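Sikeck Student Robotics Club Opens Fall Season in Shared Workshop at Mallside

MALLSIDE, 28 September 2018 - The Sikeck Student Robotics Club has started its fall season, and the workshop is already busy! Students from four local high schools are meeting after class to plan, build and program machines for the Draso Challenge, a regional student robotics competition that will be held in May.

This year's challenge asks each team to build a machine that can pick up household objects, sort them and set them down in the right place without tipping anything over. It sounds simple until you try it with a paper cup. Teams may use any parts they like as long as they stay within the size limit, and every line of code has to be written by the students themselves.

The club has divided its members into four teams, each with a mix of new and returning students. The teams work side by side and share tools, desks and, quite often, ideas. Mentors are on hand for safety and for the harder questions, but the students run their own schedules, keep their own build logs and decide together what to try next.
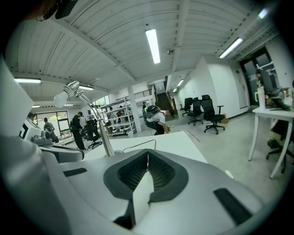

Club season under way in the open workshop, with work stations on the main floor and a mezzanine above.

First up on the calendar is the Sakai Project, a warm-up task that every team finishes before starting on its competition machine. Students take a basic arm, learn how each joint moves, and then teach it one small job of their own choosing. Last season's jobs included stacking dominoes, watering a plant and turning the pages of a comic book (the page turning took a while, and a few pages did not survive). The club is excited to see what this year's group comes up with.

Fundraising over the summer brought in almost $4000, which will go toward motors, sensors, batteries and travel to the competition. A used parts drive also did very well. The club collected 601 donated items, from small gearboxes to old keyboards, and members have been sorting and testing them ever since. Anything that still works goes into the shared bins, and the rest gets taken apart so that younger students can see what is inside.

New members are welcome through the end of October, and no experience is needed. The club is looking for builders and programmers, of course, but also for students who like to draw, write, shoot video or keep a project on track. Each team has to present its work to the judges, and a good notebook counts for a lot.

Families and neighbors will get a chance to see the Sakai Project machines at an open house later this fall - bring questions, and be ready to take a turn at the controls! The date will be posted on the club's web page and on the workshop door.

About the Sikeck Student Robotics Club

The club offers free after-school robotics sessions to high school students in and near Mallside. Membership is open to students in grades nine through 12. Schools and families who would like to know more can contact the club through its web page or stop in during any regular session.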